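Sleep Loss and Short-Term Memory in Shift Workers

Background

Sleep helps the brain store new information. When a person sleeps too little for several nights in a row, attention drops first and memory follows. Shift workers are at higher risk because their hours of sleep change from week to week. Our project looked at whether workers who rotate between day and night shifts do worse on a simple recall task than workers who stay on days.

Method

We recruited participants at the Galer packing plant and the Visser bakery. Each person kept a sleep diary for 7 days and wore no tracking device. On the last day they took a word recall test on paper, before the start of their shift. The test used the Jilell word list, which we cut down to fit into a short break. Anyone taking sleep medicine was left out.

Participants also wrote down how much coffee and tea they drank. Naps were entered in the diary as a separate line, with the start and end time.
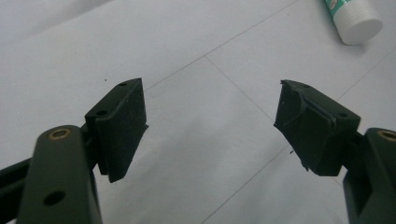 Results

Workers on rotating shifts slept less in total and recalled fewer words. The gap was largest in people who had just finished a run of night shifts. Those who had 2 days off before the test scored close to the day group. Caffeine intake was higher in the rotating group but did not line up with the scores.

Limitations

Diaries depend on honest and careful entries, and 3 of them had missing nights. The two workplaces also differ in noise and in the physical load of the job. We did not measure stress.

Further Work

A follow-up at the Jenavel warehouse would let us test the same people on both shift types.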